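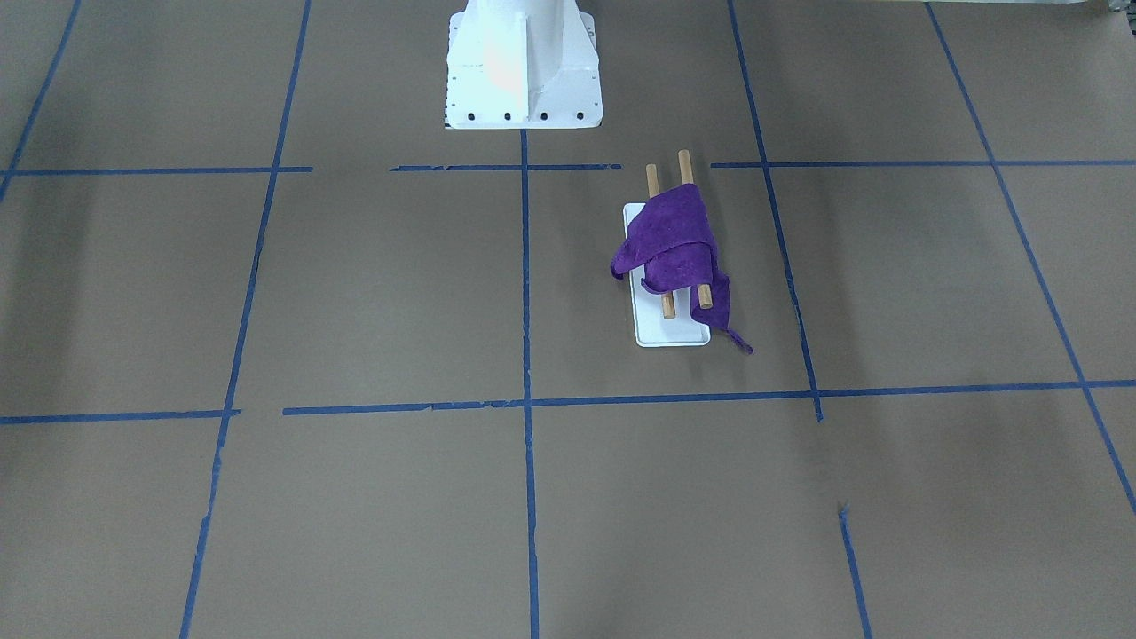
Siqueira Folding Clothes Rack: four months in

I bought the Siqueira rack in March, after my old one gave out under a wet bathrobe. The old one was a Foltex, a brand I had been loyal to for years in the way you are loyal to a bus route. It squeaked, it leaned, and one leg had been held on with a hair tie since the last apartment. I was ready for something nicer.

The Siqueira is nicer. It comes flat in a long box, mostly put together, and what's left to do is push the side wings onto their hinges and tighten 4 screws. The instructions say this takes ten minutes. It took me most of an evening, but two of those screws went under the stove and I stopped for soup.

Opened up, it's about as wide as my bathtub and comes to just above my waist. It holds one full load of laundry if you're sensible, and a load and a half if you hang socks in the gaps like I do. The bars are far enough apart that a shirt can dry without touching the shirt next door. On the Foltex everything hung in one damp clump and came off smelling like a basement.

Jeans are where it gets a bit less impressive. Put two pairs on the same wing and the wing starts to droop. It has never let go, but it droops with a kind of sigh, and I find myself moving the jeans to the middle just to end the conversation. Bed sheets work fine if you fold them twice and don't mind giving up the rest of the rack. A fitted sheet doesn't work on this or any other object I've owned.

My neighbor Benedito Rezende has the Uveo tower, the tall one on wheels. He'd like you to know it holds three loads. He's right, and it also takes up the part of his living room where a chair used to be. I borrowed it for a week in the spring and got very tired of walking around it in the dark. If you have a laundry room, get the tower. If your laundry room is also your hallway, don't.

Folding the Siqueira away is the best thing about it. You lift the wings, pull up on the middle, and the whole thing goes flat enough to slide behind a door. Mind your fingers on the left hinge. I've been pinched there twice, and the second time I said something my downstairs neighbor asked about.

The rubber feet leave gray marks on a pale floor. They wipe off with dish soap. The little clip that's meant to keep it shut broke in the second month, and I wrote to the company about it. A very polite man named Wagner Pacheco wrote back the same afternoon and mailed me two new clips. I've since broken one of those.

Would I buy it again? Yes, though I'd wait for a sale, and I'd put a towel down before opening the bag of screws.

Four stars. The missing one is for the clip.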